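Marcus Quintanilla
Sarville, May

I have been asked to tidy the toy shelf. More precisely, I asked everyone else to tidy the toy shelf, for 3 weeks, and have now been outlasted. A thread.

First, the shelf. Pale wood, from Novholm, bought in a fit of optimism when I believed toys could live on furniture. It has been in use as a sort of departure lounge for the floor.

Kanyarat's method is to put everything in one big bag and see what gets asked for. My method is to pick up each item, try to remember what it belongs to, and sit down for a bit.

By mid-morning I had the loose bricks in a tub, the odd socks in another tub, and a jigsaw I am fairly sure is two jigsaws. I had also been told, by Alia, aged six, that the top shelf was "already finished" and I was not to touch it.
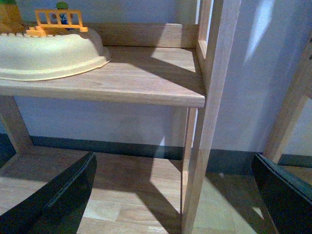

Thread length: 2 min read

Finished, according to management: one big cream base, one orange fence, one small resident standing behind the fence. Green on top, blue below. That is nearly the entire development.

I pointed out that the base has studs on it, and that things could be built on the studs. I was told he doesn't want neighbours. Fair enough. I've seen what's on the lower shelves of most people's houses.

He does get the sun, mind you. There's a bright patch at the back right corner of that shelf, by the upright, and none of my chairs can say as much before noon.

I asked what the fence was for. "So he knows where to stop." I have been thinking about this since breakfast and would like one for my emails.

Attempted a compromise: the base moves along a bit, the picture books go next to it. Negotiations collapsed over the word "next". Yazzie (cat) abstained and went to sleep in the brick tub.

Current position, then. Bricks sorted, socks pending, jigsaws in legal dispute. Top shelf listed, protected, no planning permission granted.

Kanyarat has just come in, looked at the shelf, and asked what I've been doing all morning – so I'm off to find the big bag.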